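Soft Toys: Sorting, Checking, Cleaning, Packing
Handout 4, Toy Care and Repair evening course
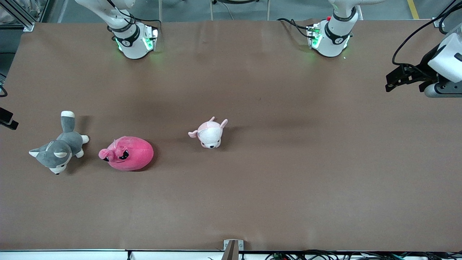
Pratby, 15/08/2018

Notes by Dilruba Uddin. Typed up fast between classes so excuse the gaps. Bring this sheet to the next session, we go straight into seams.

Where we left off: hard toys done, wooden toys done. Now plush. Plush is harder. You can't see inside it and most of the trouble is inside.

1. Setting up

Brown paper over the whole table, right out to the edges. Brown paper is cheap, you can write on it, and loose fuzz shows up better than on a patterned cloth. Creases don't matter. Change it when it gets smudgy enough that you're guessing whether a mark came off the toy.

Toys in a loose row with space between. Don't heap them. A heap is how one toy with moths or mildew turns into a boxful.

Three on the paper for this handout: gray-and-white husky, round hot-pink one with the cross eyes, little white one with pink ears. (Piglet or puppy? Class split on it. Write "small white, pink ears" on the card and move on.)

2. The card

One card per toy. Fill it in BEFORE you touch anything with water.

- what it is, in plain words
- main color, second color
- parts that stick out (ears, tail, paws, tufts)
- eyes: stitched, printed, glued, or on a post
- label, yes or no, what it says
- smell
- what you did, and when

If you don't know, write "don't know." A guess on the card turns into a fact by the time the next person reads it.

Name the colors the way anybody would. Pink, gray, white. Last term we had a card that said "dusk" and it took us half an hour to find the toy.

3. Shapes, and where each one fails

Lying-down or four-legged animals, like the husky. Check the tail root first. A bushy tail is what kids carry it by, so all the weight hangs off one short seam. Then the ears, then under the chin. White muzzle and white paws go gray before anything else on the body does. Long pile also hides little holes, so part it with your fingers and look at the backing.

Round ones, like the pink. Hardly any shape to hold on to, so they get squeezed, thrown and sat on. Stuffing packs down on one side. Roll it between both palms, slowly, and feel for a hard lump or an empty patch. Small tufts on top are usually caught in the one seam, so if a tuft is loose check the seam either side of it too. Strong pinks and reds can bleed. Test first, always, see section 5.

Small pale ones. Everything shows. Easy to over-wet, since there isn't much of them. Ears in a different color from the body = test both fabrics separately.

4. Safety checks (do these in order)

Tug test. Hold the body, pull each part firmly, straight out. Eyes, nose, ears, tail. Any give at all and it goes in the repair tray.

Pinch test. Go along every seam with thumb and finger. You're feeling for gaps, and for anything sharp. Pins turn up in home-mended toys more than you'd think.

Squash test. Press the middle down with a flat hand and let go. Note if it stays flat. Beans or pellets inside: write it down, it changes how you wash.

Sniff. Musty = bag it, keep it apart, tell me.

Anything meant for a child under 3 gets a second person checking. No exceptions, even if you are very good at it.

5. Cleaning

Color test: white cloth, cool water, one drop of mild soap. Press on a hidden spot, hold, lift, look at the cloth. Color on the cloth means surface clean only.

Surface clean. Foam, not water. Whip up the soap in a bowl and use just the suds on a soft brush. Work in small circles, wipe off with a damp cloth, then a dry one. Brush the pile up while its still damp or it sets in clumps.

Machine wash. Only if the label says so AND the tug test was clean AND no pellets. Pillowcase, tied at the neck, cool, gentle. Two in a pillowcase at most.

Drying. Air. Not the radiator. Turn it over every few hours. Big bodies stay damp in the middle long after the outside feels fine, so leave it a day longer than you want to. Squeeze the thickest part and hold it against your cheek, if it feels cold it isn't done.

Don't hang by the ears. Or the tail. Lay flat on mesh or a towel.

6. Grouping for the boxes

We tried a few ways of doing this in July and ended up with size first, then color. By animal sounded nice but half of them aren't any animal you could swear to. Size first also packs better.

Small: fits in one hand
Medium: needs two
Large: under the arm

Within a box, pale ones together, strong colors together. A hot pink next to a white in a warm store room is asking for it.

Line the box with clean paper. Heaviest at the bottom. Tails and ears folded the way they want to go, faces up, no pressing the lid. If the lid won't shut, take one out.

The Haruna order is 64 toys, all small and medium. The Nisance boxes are the shallow ones so nothing round goes in those, they bulge. Prerness want the cards sent along inside, everybody else wants them kept here.

7. Repair tray, quick list

- loose ear: ladder stitch, doubled thread, matching color
- open seam: top up the stuffing first, then close
- flat side: open an inch at the base, tease the stuffing out with a chopstick, add a bit, close
- eye coming off: remove it, embroider a new one. We don't re-glue.
- bald patch: leave it. Kids don't mind and patches look worse

Slanted or angry eyes are part of the face. Somebody tried to "fix" a pair last term. If you replace one eye, copy the angle off the other, trace it on tissue before you cut anything.

8. For next time

Bring one soft toy from home, any condition. Fill in the card for it, all the lines. Do the first 2 checks in section 4 and write what you found.

Also bring: needle (long), strong thread, small scissors, an old soft toothbrush.

Read over section 5 agian, there will be questions on drying.

Room is open from 4, tables need papering before we start.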